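Mayor's son says he is two years sober, backs bill for recovery beds

Jul 3, 2021

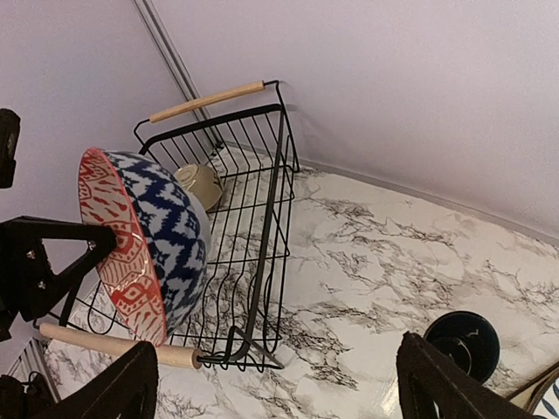
BANLEY — Tavion Dunleavy, the 24-year-old son of Banley's mayor, told a packed library meeting room that he has been sober for two years and asked the City Council to pay for more recovery housing.

Dunleavy said he started taking pain pills in high school after a knee injury and was drinking every day by the time he left college. His family knew something was wrong, he said, but he hid most of it until he was hospitalized in January 2019.

"My mother was getting calls about potholes while she was sitting next to my bed," he said. "I never want to put her through that again."

He spent 58 days at Krawczyk House, a treatment center north of the city, and now works there as an evening aide.

The council is set to vote this month on a plan to lease the former Korum building on Pruteck Avenue for use as sober housing. A petition in favor has drawn 4,000 signatures. Opponents, who have gathered 1,000 names, say the street already has too little parking.

The mayor did not speak at the meeting and will not take part in the vote. Her office said the decision to go public was her son's — and that she is proud of him.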